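What Is Friction?
Plellton Children's Science Library – Forces and Motion, Sheet 4 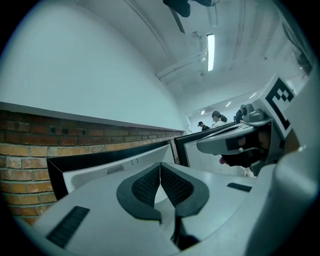

Fine parallel ridges on a strip of black rubber, beside white plastic.

Friction is a force that acts when two surfaces touch and one slides, or tries to slide, across the other. It always pushes against the sliding. When you push a heavy book across a desk and then let go, the book slows down and stops. Friction between the book and the desk has slowed it.

Why does friction happen?
Even a surface that feels smooth has tiny bumps and hollows, many of them too small to see. When two surfaces are pressed together, these bumps catch on one another. In the places where they touch, the surfaces may also stick together very slightly. The harder the surfaces are pressed together, the greater the friction. An empty box is easier to slide than a full one.

Useful friction
Walking depends on friction. Your shoe pushes backward on the ground, and friction keeps it from slipping as you step forward. On ice there is much less friction, and people fall easily. Rubber grips well on many dry surfaces and is used for tires, shoe soles and handles. The grooves in a tire have another job – they give rainwater a place to go, so that the rubber can touch the road.

Unwanted friction
Friction also produces heat. Rub your palms together quickly and they will feel warm. In an engine, this heat wastes energy and the moving parts slowly wear away. Oil is placed between the parts to help them slide.

Try it yourself
You will need a wooden board 60 centimeters long, a coin, an eraser and a ruler.
Place the coin and the eraser side by side at one end of the board. Raise that end slowly. Use the ruler to measure its height when each object begins to slide. Repeat the test 3 times and write down your results. Which object needed the steeper slope?

Words to know
Force: a push or a pull.
Surface: the outside layer of an object.
Lubricant: a substance, such as oil, that reduces friction.

Next sheet: Magnets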